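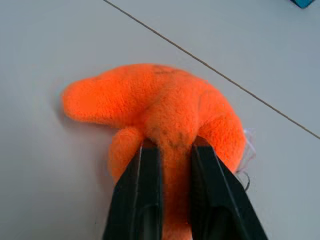 Home | Posts | Archive | About | Contact

Good practice, by the page

August 12, 2022

Print this post | E-mail this post

Chih-ming Ho sent round the new handling guide for the arm benches at Cidov, and I have now read all of it, including the annexes. There are 578 numbered rules. I would like to meet the person who can hold 578 rules in their head while a gripper is closing on something soft.

I'm not against rules. I wrote some of the old ones, and a few of those were bad. But I've become wary of guides that grow by a clause every time something goes wrong, and this one has plainly grown that way. Rule 15 says soft items must be gripped "at a stable point". Fine. What is a stable point on a plush toy? A fleece thing with stubby limbs has a thin bit you can get both fingers round, and the rest flops wherever it likes. The guide was written with boxes in mind and then somebody changed "box" to "item" all the way through.

Yuk-lan Yip, who had a hand in the drafting, tells me the wording is loose on purpose so that sites can use their judgement. Perhaps. In my experience a loose rule gets read strictly by whoever is doing the audit and generously by whoever is late. At Janeck we had the same sentence, near enough, and two shifts on the same bench took it to mean opposite things.

The section on loose threads and tags is better. It says check for them before the run, trim or set the item aside, write down which. I can do that. A new starter can do that. It takes up four lines, and I'd trade most of annex 4 for another page like it.

What bothers me more is the sign-off. Each run needs a tick to say the operator "has confirmed a safe grip". Confirmed how? By looking? By giving it a tug? Siu-ming Yang asked this at the briefing and was told it would be covered in training. The training slides, when they arrived, quoted the rule back at us.

I've sent in my comments and had a polite reply. The next revision is due in December. My guess is that it will be longer.

Print this post | E-mail this post

Older post | Newer post | Back to top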